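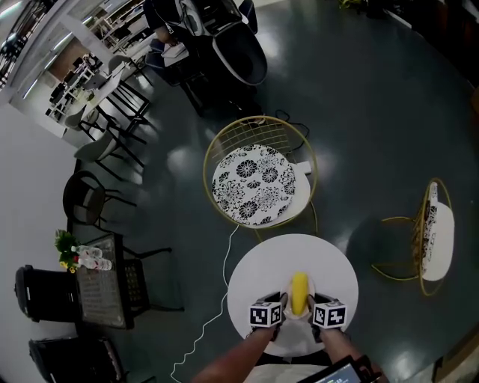

Heating and hot water: changes in the Sidow building

The replacement of the heating controls in the Sidow building is complete on the ground and first floors. The second floor follows in February. The old controls ran the whole building from a single timer in the plant room, with one outside sensor on the north wall. Each floor now has its own circuit, pump and room sensors, all reporting to a Zukley controller.

The main difference for tenants is in the start time. Under the old arrangement the boilers came on at a fixed hour whatever the weather. The new controller works out the start from the outside temperature and from how quickly each floor warmed up on previous mornings. It needs a few weeks of readings before it does this well, and until then some rooms will reach temperature early and others late. Please do not adjust the radiator valves to make up for it. A valve that is closed down during this period gives the controller a false picture of the floor, and the correction then takes longer.

The set point is 20 degrees on all floors during working hours and 14 degrees overnight. Tenants with an agreed evening use should check that their hours are on the schedule posted by the lift. Two were missing from the first version -- both have been added. 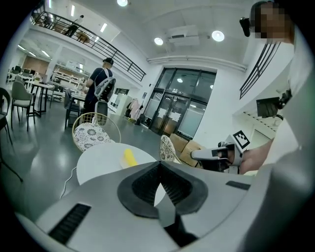 Ground floor of the Sidow building, 24th January

Hot water is unaffected by the control work but has been changed in another respect. The storage cylinder was found to be losing heat through the old lagging, and the return pipe in the east riser had no lagging at all for part of its length. Both have been dealt with by Tiongson, who also flushed the cylinder and replaced the mixing valves on the ground floor. Water at those basins should now arrive warm within 8 seconds. If it takes much longer, please report the basin by the number on the tile above it.

Gas use for the building in the last full quarter before the work was 2728 cubic metres. Readings will be taken at the same points in the coming quarter and adjusted for outside temperature before the two are compared. The saving, if there is one, will be passed on through the service charge in the usual way. The cost of the pipe lagging was £695, charged to the maintenance fund.

Work on the second floor will require the circuit to be drained, and there will be no heating on that floor for one working day. Portable heaters can be borrowed from the Grevinura office on request. They must be plugged directly into a wall socket -- no extension leads.

Questions about the schedule and reports of cold rooms should go to Felicidad Quiambao on extension 195. When reporting a cold room, please give the time and the reading on the wall sensor.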